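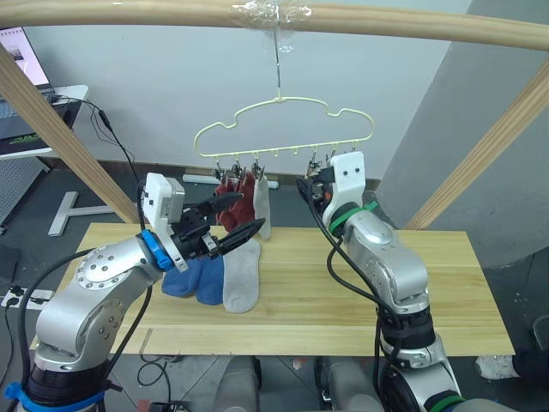 Figure 3. Sock hanger on the wooden pole, with a red and a grey sock clipped and three socks on the tabletop.

4.2 Hanging small items

Socks were treated apart from the shirts and towels of Section 4.1. A shirt goes on a hanger by its shoulders and stays there, while a sock has to be held at one point by a clip, and the clip has to be opened before the fabric reaches it. Small items made up a modest share of the laundry by weight in the Nastport households but a large share of the handling time.

The hanger is pale yellow plastic with a cloud-like outline, and the clips hang from its lower bar (Figure 3). It is suspended by a thin wire from a horizontal pole above the table. The wire was taped to the pole after early sessions in October, when the hanger kept sliding sideways as socks were added. It can still turn on the wire, and a sock clipped at one end tips the bar a little until something is placed on the other side.

Socks waiting to be hung were spread on the tabletop. We tried a basket first, as Okoro had done in the Trirberg study, but socks taken from a basket often came up in a tangle and had to be separated. Spreading them out took longer at the start and saved time at each clip.

Two ways of clipping were compared. In the first, the sock was clipped by the cuff with the toe down. In the second, it was clipped by the toe. Each way was used in 8 sessions, 16 in all, with 10 socks per session. Cuff clipping left fewer marks on the knit and was easier to repeat, as the cuff gives a straight edge to line up with the clip. Toe clipping let the cuff hang open. With thick socks the difference in drying time was clear, and with thin ones it was too small to matter.

How a sock hung also depended on how much fabric went into the clip. In Figure 3 the red sock is bunched and the grey one hangs straight down. We coded the two forms as "bunched" and "straight" and kept both in the results. Bunched socks were not rehung during a session, although Deligiannis (personal communication) recommends doing so at home.

Pairs were not matched before hanging. Matching at the table was tested in the Warninetti pilot and dropped, as it slowed the work and the socks were paired again when they were put away. The order of hanging was left open.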